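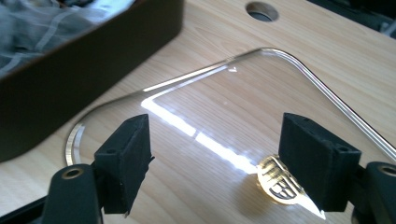 Wuvelley's purchasing desk wrote back within the hour to say that they had read the draft, that the two-finger hand tool looked fine to them, and could the checklist please be shorter. It has not been made shorter. Their other remarks are kept under the items they belong to.

PRE-PURCHASE SAFETY AND INSPECTION CHECKLIST
Hand-held gripper and fixed gripper cell, badge and trim handling
Site: Jemgate, bench room
Suppliers quoting: Berkadar (hand tool and cell), Živković (cell only)
Checked: Aug 31, 2023
Status key: OK / NOT OK / OPEN / N/A

Section A. The bench and what is on it

A1. Bench top flat, clean and free of splinters or raised edges.
OK.

A2. Cable holes in bench tops covered or fitted with a cap.
NOT OK. A small badge will go straight down an open one. Caps cost next to nothing and should not wait for the robot budget. Order them now for every bench in the room.

A3. Clear sheets used as a work surface: edges smooth, corners rounded, no chips.
OK on corners. Run a cloth round every edge before each shift all the same.

A4. Clear sheets marked with what they are made of.
OPEN. Berkadar's quote says "suitable rest plate" and leaves it there. Glass and acrylic break differently and scratch differently, and we are not signing for a plate described as suitable. Ask again, in writing.

A5. Glare on shiny surfaces checked at the times of day the cell will run.
NOT OK. Both suppliers promise that their vision system copes with reflections. Neither has offered to prove it next to a window. A blind is cheaper than a second visit from an engineer, so price a blind first.

A6. Trays and personal items kept off the working area.
OPEN. Needs a line painted or taped on each bench. There was one, years back, and it wore off.

Section B. Gripper fingers and mounts

B1. Finger pads free of loose fibres, tears and grit.
OPEN. Look closely before every shift. A bit of grit in a soft pad will mark a polished badge, and the mark will be blamed on the plating.

B2. Pads replaceable on site without special tools.
OPEN. Berkadar says yes. The parts list they sent has the pad and the arm under one number, which reads like a no. If we have to buy an arm every time a pad wears out, the running cost in the proposal is wrong and so is the comparison with hand work.

B3. Fixings tight, no play at the arms.
OK by hand. No torque figure supplied, so nothing to check it against. Ask for one.

B4. Pinch points marked.
NOT OK. Wuvelley's comment was that anyone can see where the fingers close. That is what people say about every pinch point until the form has to be filled in. Mark them.

B5. Finger opening suits the smallest part as well as the largest.
OPEN. The demonstration parts were all chosen by the supplier. We want it tried on our own thin badges, the ones with a sharp tip, lying flat on a clear plate with nothing underneath to get hold of. It should be the first acceptance test and at present it is not in the list at all.

Section C. The fixed cell (not yet bought)

C1. Guarding drawn to scale on the floor plan.
NOT OK. Živković's drawing has the cell and no walkway. Berkadar's has a walkway that goes through the store cupboard.

C2. Emergency stop within reach from both sides.
OPEN. Two stops wanted. Živković quotes for one and lists the other as an option.

C3. What happens to a held part when power is lost.
OPEN. Both answers received so far were about the software. The question was whether it drops the badge.

C4. Acceptance trial agreed before any deposit is paid.
NOT OK. We asked for 1000 picks in a row on mixed parts. Berkadar came back with 200, on one part, at their own works. A trial that short would tell us very little about pads, glare or dropped parts, and we would be paying the travel. Hold out for the full number, here, on our bench.

C5. Training included in the price.
OPEN. "Included" appears in the covering letter and not in the quote. The quote is the one that counts.

Section D. Money and dates

D1. Spare pads, plates and caps in the budget.
NOT OK. The sheet has a line for the cell and a line for delivery. Nothing for anything that wears.

D2. Yearly inspection cost in the budget.
NOT OK. Same as above.

D3. Savings figure checked by someone other than the supplier.
OPEN. The figure assumes the cell runs all shift with no one standing by. I have not yet seen a cell in its first year that did. Rework it with one person present and see if it still pays.

D4. Delivery date.
October, according to Wuvelley, who would like the order placed before then so the money is not lost. The date may stand only if A4, B5, C3 and C4 are closed. If they are still open, keep the hand tool on trial and leave the cell out of this year's plan.

Comments on the form itself: the box for "other hazards" is too small. Use the back of the sheet and write the item number beside each note.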